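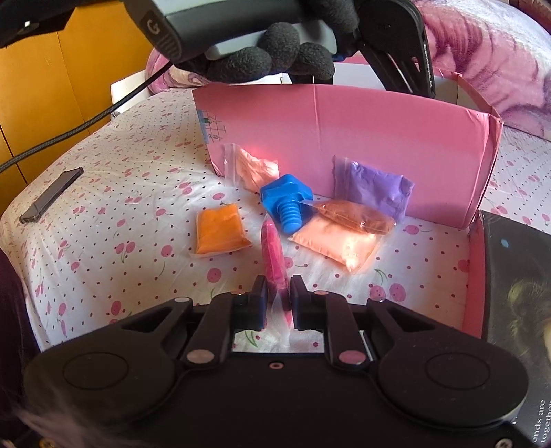

Orange, peach and purple packets out on the cherry sheet, with the pink box behind them.

Clay kit with no instructions - how do you store the packets?
Last updated: 23 July 2021
Reading time: 5 min

yulan_cheng
Hi all, I've been reading this board for ages (mostly the salt dough threads, you people are wonderful) and finally have a question of my own. My niece is coming to stay for most of August and her other aunt mailed ahead a craft kit for her, a Pruvano one, bought secondhand in a big lot with a bunch of puzzles. There was no leaflet in it. I set everything out on the guest bed to see what we have. There are small sealed packets in different colors, then the bright pink stick in its own clear wrap, and one little toy piece I can't place at all.

So, two things. First, I can't tell without opening them if the packets are a powder you mix up or clay that's ready to use, and I don't want to open one just to find out, because then it might be a brick by the time she gets here. Second, how do you all keep this kind of thing once it's been started? The pink box is sweet and I'd love to keep using it, but the right side folds back and I'm not sure it will hold up to a six year old going in and out of it all month long.

Also if anyone has the instructions for a Pruvano kit lying in a drawer I would be so grateful!

haoran_d
Welcome! Pinch the corner of a packet gently, through the plastic. Powder slides away from your fingers and clay pushes back and keeps the dent. I've done this with plenty of mystery packets from yard sales and it hasn't failed me yet. If it's a bit of both, crumbly and firm, then it's probably clay that has gone dry and you can sometimes bring it back with a few drops of water and a night in a zip bag.

For storage I'd skip the box altogether. Get a stack of small screw-top jars, one color each, with a scrap of damp paper towel under the lid. My two have used the same jars for years and we've hardly lost any.

poul_n
Going to disagree with Haoran a little, with affection. Jars are tidy for the grown-ups but in our house the children stopped playing with the clay the week I moved it into jars. They couldn't get the lids off, for one, and I think half of the fun for them was the box. My granddaughter used to line everything up inside hers like a shop and "sell" me the colors one at a time, and the prices were shocking. So I would keep the pink box, run a strip of clear tape along the fold on the weak side, and leave the packets in it standing up. When one gets opened, fold the top over twice and use a clothespin.

About the pink stick: ours had something like that and it was a crayon. But I've seen modeling clay sold in sticks too, so I wouldn't promise you anything from a photo.

haoran_d
A clothespin won't keep air out, Poul! I've tried it, and I've tried those bag clips you get for chips as well. Two days, and you have gravel. I'll give you the bit about the box though, my son still asks for "the one with the dinosaur on it" and that one went in the recycling long ago.

poul_n
Two days in your climate, maybe. We are by the water here and everything in the house is slightly damp, including me.

zzheng_makes
Could she do both? Jars inside the box. There are short ones, Ovport makes some that we use for beads, and the lids are soft so small hands can manage them. I'd measure the box first, because I didn't and had to return a whole set.

My real worry is the bed. Yulan, please tell me the playing isn't going to happen on that sheet! It's such a pretty one with the cherries and the dots and I would be heartbroken. I let mine do clay on a bedspread once, on a rainy afternoon when I was too tired to argue, and the purple never came out. I froze it, scraped it, washed it twice. There's still a shadow by the pillow.

yulan_cheng
Oh no, no, it's only the bed for laying things out! The kitchen table was covered with beans that needed shelling. She'll be working on a tray. And thank you, the cherry sheet is an old favorite.

I did the pinch test on the orange one, Haoran, and it keeps the dent! The peach one I'm less sure of. It felt softer at the bottom than the top, if that makes any sense. I've left it alone for now.

jianguo_xu
A little warning about mixing brands, as I expect you'll run out of a color before the month is over. We topped up a kit with some Damov clay and the two wouldn't stick together when they dried, so the turtle lost all its legs and there were tears at bedtime. If you buy more, make a small test piece with both and leave it overnight.

I also don't agree that you should wait to open them. If the kit is secondhand there's no telling how old it is, and it's better to find out in July that the peach is no good than to have her find out. Open that one, take off a bit the size of a pea, and seal it up again in a zip bag with the air pressed out.

zzheng_makes
I'd let her open them all herself. That's the present, isn't it? A dried-up one can be replaced in an afternoon, and she's not going to mind nearly as much as we think.

jianguo_xu
You haven't met my grandson.

poul_n
With Zixuan on this one. Leave the packets sealed, buy one spare pack and hide it in a cupboard.

yulan_cheng
Okay, I've been talked into the spare pack, and I'll tape the fold this evening. I asked about the toy piece too, and her other aunt thinks it may have come from a different set in that lot, so it could be anybody's guess. It's going back in the box regardless, she'll find a use for it. Still looking for the leaflet if anyone has one!

haoran_d
I'll check the closet at my mother's, she keeps every leaflet that ever came into the house. Give me until the weekend.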